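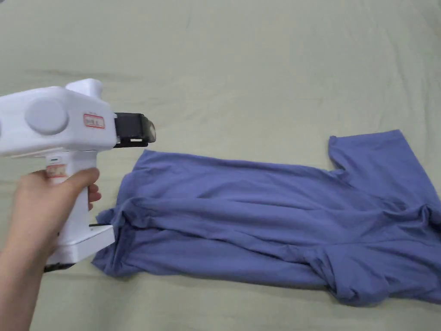

Kurudance: a word list for home sewing and laundry

Print this page | E-mail this to a friend

Filed under: Word lists, Clothes & Cloth

I started this list because I kept getting lost in old knitting and mending leaflets (my gran's shelf was full of them) and wanted one plain text file I could search. It's grown a bit since! There are 700 entries now, one per line, and 59 of them are still marked with a question mark where I've found a word in print but can't say for sure what it meant.

Each line goes: the word, a tab, what it means, another tab, where I found it. If the last bit says Traltach, it came from the Traltach parish leaflets, and if it says Titen it came out of the Titen mill pattern books, which are lovely but smudged in places. I've kept the spellings as printed, even the daft ones.

What's in it

- stitches, hems and seams
- names for cloth, mostly cotton and wool
- washing, starching and ironing words
- 15 words for different kinds of peg (I got carried away)

What isn't: anything about shoes or hats. I did have a hats section but it was a mess, so I took it out in September and may put it back.

Using it

Do what you like with it, just keep the name on. It opens in any text editor. If you load it into a spreadsheet, choose tab as the divider or the commas in the meanings will make a right muddle.

There are 2 files in the folder, the list itself and my notes on the doubtful ones. Corrections are very welcome, especially for "slub-end", which I've now changed three times.

Last tidied 21 May 2026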